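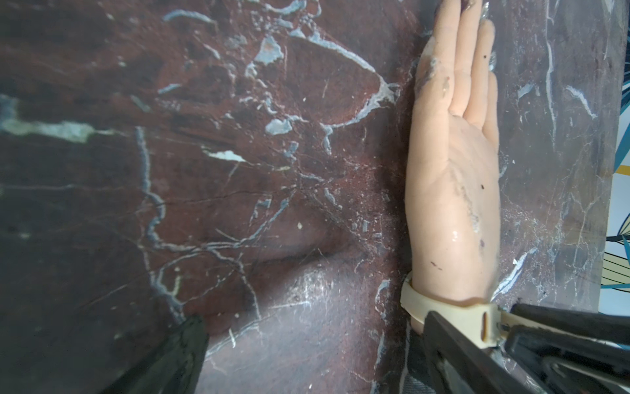
Planditz Influenza-Like Illness Clinic Reports

Data card and README, version 2
Last revised 5 October 2021

Summary

This dataset contains weekly counts of patient visits for influenza-like illness, reported by outpatient clinics in Planditz County to the county health department. It covers 34 clinics and is organized by reporting week, clinic group and age band. The tables are intended for local planning, for teaching, and for comparison with other measures of respiratory illness in the county.

The dataset does not contain laboratory results. A visit is counted on the basis of the symptoms recorded by clinic staff, whether or not a specimen was collected. Users who need confirmed cases should request the county laboratory tables, which are maintained separately and follow a different schedule.

Contents of the release

The release consists of the following files:

visits_weekly.csv
Visit counts by reporting week, clinic group and age band.

clinics.csv
One row per clinic, with its clinic group, its reporting status and the first and last weeks for which it supplied data.

revisions.csv
A log of every count changed after first publication, with the earlier value, the later value and a reason code.

codes.csv
Definitions of all reason codes, age bands and status values used in the other files.

All files are comma-separated text in UTF-8. The first row of each file holds the column names. Empty cells mean that no report was received. A zero means that a report was received and that it listed no qualifying visits. These two conditions must be kept apart in any analysis.

Case definition

A visit qualifies when the patient has a fever together with a cough or a sore throat, and when the clinician has recorded no other cause that would explain the symptoms. Fever may be measured at the clinic or reported by the patient. Return visits for the same episode are excluded where the clinic is able to identify them. Clinics in the Ladum group cannot do so at present, and their counts include return visits.

Telephone and video visits are included from the start of version 2. In version 1 they were left out. The column visit_mode allows users to reproduce the earlier definition by keeping only the rows marked "in_person".

How the data are collected

Each clinic submits one report for each reporting week. Most clinics submit through the Cedari web form. Those without access to the form send a paper sheet by fax, and department staff enter the values by hand. The column entry_route records which method was used.

Reports received by the weekly deadline appear in the next release of the tables. Late reports are added when they arrive, and the affected rows are listed in revisions.csv. A week is treated as provisional until at least 80 percent of clinics have reported. Provisional weeks carry the value "P" in the column week_status, and final weeks carry the value "F".

Hand-entered values are checked a second time by a different member of staff. Where the two readings of a sheet do not agree, the clinic is contacted and the value is held back until the clinic has replied.

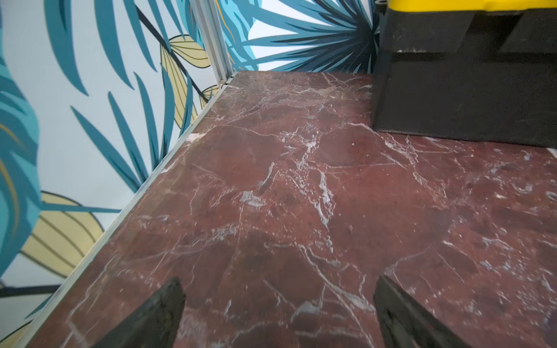
Dark red marble tabletop with white and pale gray veining.

Column descriptions for visits_weekly.csv

week_id: Year and number of the reporting week.
clinic_group: Name of the clinic group. Current values are Ladum, Wu and Independent.
age_band: Age of the patient at the time of the visit, in the bands given in codes.csv.
visit_mode: "in_person", "phone" or "video".
ili_visits: Number of qualifying visits.
all_visits: Number of visits for any reason.
entry_route: "form" or "fax".
week_status: "P" or "F".
suppressed: "Y" where the count has been withheld under the privacy rule described below, otherwise "N".

The share of visits for influenza-like illness is not supplied as a column. It may be obtained by dividing ili_visits by all_visits after summing over the groups of interest. Averaging the shares of separate groups gives undue weight to small clinics and is not recommended.

Privacy

No names, street addresses, dates of birth or record numbers are collected by the reporting system. Counts are withheld when a cell is based on fewer than 20 visits for any reason. In such cases both ili_visits and all_visits are left empty and the column suppressed is set to "Y". Users should not attempt to recover withheld values by subtraction from published totals, and should not combine these tables with other sources in order to identify a patient or a clinician.

Known limitations

Changes from one week to the next should be read with care. Clinics close on public holidays and during severe weather, and patients who would have been seen on those days may come in later or may not come in at all. A low week followed by a high week is a common pattern in the table and does not by itself show a change in the level of illness in the community. The department advises users to look at several weeks together and to check all_visits before drawing a conclusion from ili_visits.

The Wu group moved to a new scheduling system in February. During the change, some visits were entered with the date of booking in place of the date of the visit. The affected rows have been corrected where the original schedule was available. The remainder carry reason code "R4" in revisions.csv and should be left out of any analysis that depends on exact timing.

Participation is voluntary. Clinics that take part tend to be larger than those that do not, and the rural parts of the county are represented by few sites. Hospital emergency departments are outside the scope of the dataset. The counts cannot be used to estimate the number of county residents who were ill in a given week.

The symptoms in the case definition are shared by a number of respiratory infections. A rise in qualifying visits may reflect influenza or another virus, and the tables offer no means of telling them apart.

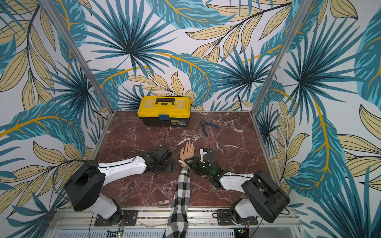
Toolbox with yellow lid and blue-handled pliers on a marble tabletop.

Suitable and unsuitable uses

The dataset is suitable for describing the timing of seasonal activity, for comparing one season with another under the same case definition, and for planning clinic hours and staffing. It has also been used in introductory courses on public health data.

It is not suitable for ranking clinics or clinic groups. Differences among them arise in large part from the age of their patients and from their record-keeping. It should not be used to measure how well a vaccine works, as vaccination status is not recorded.

Changes from version 1

Telephone and video visits added, with the new column visit_mode.
Age bands for older adults revised to match those in the county laboratory tables.
Revision log supplied as a separate file. It was formerly a note at the foot of the weekly table.
Duplicate fax entries removed for the Independent group.

Maintenance and corrections

The tables are maintained by the data unit of the Planditz County health department and are updated weekly during the influenza season and monthly at other times. Earlier releases are kept and may be requested in writing. Errors should be reported to the data unit with the name of the file, the week_id and the clinic group concerned. Confirmed errors are corrected in the next release and entered in revisions.csv.

Terms of use

The data may be copied, shared and adapted for any lawful purpose, provided that the source and version are stated. The following form of credit is requested:

Planditz County health department, Planditz Influenza-Like Illness Clinic Reports, version 2.

Published work that relies on provisional weeks should say so and should give the date on which the files were obtained.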